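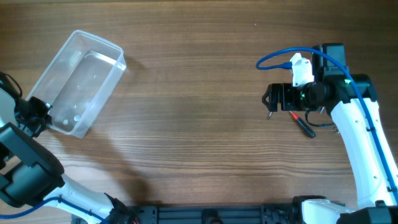
Reportagens > Oficinas e laboratórios > Uma tarde na Stenex

Cheguei à Stenex com fome, com o telemóvel a 4 por cento e convencida de que ia ver um robô gigante a soldar carroçarias. Culpa minha, que vi demasiados filmes! O dia aberto era no segundo andar, ao fundo de um corredor com cheiro a café, e quem me abriu a porta foi a Misaki Furukawa, responsável pela bancada de manipulação, de ténis e com um crachá virado ao contrário.

"Vens pela visita ou pelos bolos?", perguntou. Pelas duas coisas, confessei. Os bolos ficavam na sala do lado e, soube depois, tinham sido encomendados a pensar em metade das pessoas que apareceram.

O projecto chama-se Kivi e a ideia explica-se depressa: dois braços robóticos montados lado a lado, a aprender as tarefas miúdas de uma oficina. Arrumar chaves de fendas, pegar em caixas de plástico, passar coisas de um lado para o outro. Eu esperava uma conversa cheia de siglas (e houve algumas, vá), mas a Misaki fala de garras como outras pessoas falam de gatos.

"As pessoas querem ver o robô fazer uma coisa espectacular, tipo um café com desenho na espuma. Eu fico contente quando ele agarra bem a borda de uma caixa. Uma borda é fininha, dobra um bocadinho, e se a garra entra torta vai a caixa toda atrás."

Perguntei-lhe porquê caixas transparentes, que me pareciam uma maldade para quem depende de câmaras. Riu-se muito.

"É maldade, sim! O plástico transparente é horrível. A câmara vê a madeira através da parede e fica sem saber onde acaba uma coisa e começa a outra. Mas vai a qualquer oficina e diz-me de que são as caixas. Se treinássemos só com caixas vermelhas ficava tudo lindo e não servia para ninguém."

Entretanto juntou-se a nós o Gediminas Kütt, que trata da parte mecânica e que passou os primeiros minutos a olhar para os cabos em vez de olhar para mim. Não levei a mal. Ele é de poucas palavras até se falar de cabos, e depois já não pára.

"O cabo é metade do meu trabalho", disse. "Se fica curto, puxa o pulso. Se fica comprido, prende-se em qualquer lado. Em Dezembro mudámos o percurso três vezes e eu sonhava com abraçadeiras."

Quis saber se as pessoas podiam mexer. Podiam! Há um par de comandos com que se guia cada braço à mão, e o sistema grava os movimentos para depois aprender com eles. A Misaki contou-me que já têm 1389 gravações guardadas, das quais 502 são só de ferramentas, e que as melhores nem sempre vêm dos engenheiros.

"A Hường Dương, da contabilidade, é a melhor operadora da casa. Tem uma calma que eu não tenho. Eu vejo a ferramenta a escorregar e acelero, e acelerar é a pior coisa que se pode fazer."

Lá experimentei. Sentei-me, peguei nos comandos e descobri que os meus dois braços, que me obedecem desde pequena sem discussão, deixam de ser de fiar quando há um motor pelo meio. Fechei a garra cedo demais, depois tarde demais, e depois esqueci-me de que tinha uma segunda. O Gediminas disse "está bom" num tom que queria dizer que não estava.

Atrás de mim havia fila, com uma senhora que trouxe os netos e um grupo de uma escola técnica, umas 24 pessoas ao todo, se não me enganei. Os miúdos foram muito melhores do que eu. Um deles perguntou se o robô sabia que aquilo era um alicate, e achei a pergunta tão boa que a roubei logo para a entrevista.

"Depende do que queres dizer com saber", respondeu a Misaki, e ficou um momento a pensar. "Ele reconhece uma forma e um sítio por onde pegar. Se lhe puseres dois alicates encostados e uma chave de fendas por cima, a forma fica misturada e ele hesita. Nós também hesitamos, só que durante tão pouco tempo que nem damos por isso."

E as ferramentas, quem as escolhe? Nesse ponto os dois desataram a falar ao mesmo tempo. O Gediminas queria tudo da mesma marca e do mesmo tamanho, a Misaki queria a gaveta de uma pessoa normal, com cabos de várias cores e feitios. Ganhou ela.

"Comprámos umas novas e trouxemos outras de casa", disse ela. "Quanto mais desencontradas, melhor. Um cabo verde, uns vermelhos, uma coisa pequenina ao fundo que dá trabalho a apanhar. Cada um arruma a caixa à sua maneira e é isso que queremos que ele veja."

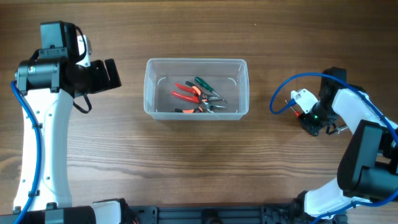 E os empregos?

Tinha de perguntar, não é? A Misaki já estava à espera e nem pestanejou.

"Perguntam-me isso em todas as visitas e acho bem. O que te posso dizer é que estamos a anos de substituir alguém que saiba arrumar uma bancada. A Lunstead, que nos cede espaço para testes, quer isto para o fim do turno, para a parte que fica sempre por fazer. Se depois lhe derem outro uso, essa conversa tem de incluir quem lá trabalha."

O Gediminas foi mais seco: "Eu queria um para a minha garagem." Perguntei-lhe quanto custaria e ele mudou de assunto para os cabos outra vez.

Antes de sair ainda roubei dois minutos à Misaki para saber o que vem a seguir. Querem experimentar tampas, que são um pesadelo (palavra dela), e panos, que são um pesadelo maior. Haverá outro dia aberto, com inscrição à porta como neste, e prometeram-me mais bolos. Eu vou treinar em casa com a pinça da massa.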